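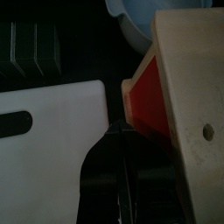 Brendan Hayes objects that a rule on conduct during the anthem can't be written neutrally, and that the league should either drop the anthem or leave the players alone. Start with that. Read his objection in full before the title slide, then say that the talk takes a narrower line: what the rule says now, how it has been applied, what wording would be easier to apply.

## Slide 1 – Scope

- Gristau handball league, senior men and women. Youth fixtures are out.
- Pre-match period only: from teams entering the court to the first whistle.
- Social media posts come under a separate clause. Take questions on those at the end if there is time.

## Slide 2 – The present wording

Put the clause on screen and leave it up. "Players shall show proper respect during ceremonial music."

Points to make:

- "Proper respect" isn't defined anywhere in the rulebook.
- "Players" leaves out coaches and bench staff. The Plukanov case turned on this.
- The maximum fine is 4000 and there is no minimum. No scale in between.
- The referee reports, the league office decides. The club has no right to see the report before the decision.

Pause here. People who know the rulebook will want to raise the appeals clause. Say it is on slide 5.

## Slide 3 – Reports

We read 202 referee reports. Of these, 36 mention conduct during the anthem. Give both numbers and move on.

What the 36 describe, in the referees' own terms: kneeling, sitting, facing away, linking arms, staying in the tunnel, chewing gum, stretching. The form has one box for all of it. A player who kneels as a protest and a player who is retying a shoe are entered the same way, and the office then has to guess.

Branislav Trnka's coding sheet is in the handout, second page. He marked each report for posture, for stated reason and for whether the player was asked. Don't go through the columns aloud.

## Slide 4 – Spectator survey

- 1191 usable forms, collected at the halls in September.
- Sample is people who attend matches. It says nothing about television viewers or sponsors.
- Question 3 was badly put. It asked whether protest is "acceptable" without saying to whom. Treat the answers as weak.
- Question 5 (should the club or the league decide?) is sounder. Show the chart, read out the axis labels.

Marcela Jireš will probably ask about weighting. Answer: none applied.

## Slide 5 – Draft wording

Two options.

**Option A.** Delete the clause. Conduct that delays the start is already covered by the timekeeping rule.

**Option B.** Replace it with: "Team members shall not obstruct, interrupt or delay the ceremony. Posture is not in itself an offence."

Under B the report form needs a second box, and the club gets the report before any decision. Appeals stay as they are, with the Šindelář ruling as the reference.

Option A is closer to Brendan's second alternative. Say so – he will be in the room.

## Questions

Bring the printed rulebook, the Pular edition. The online one has the old clause numbers.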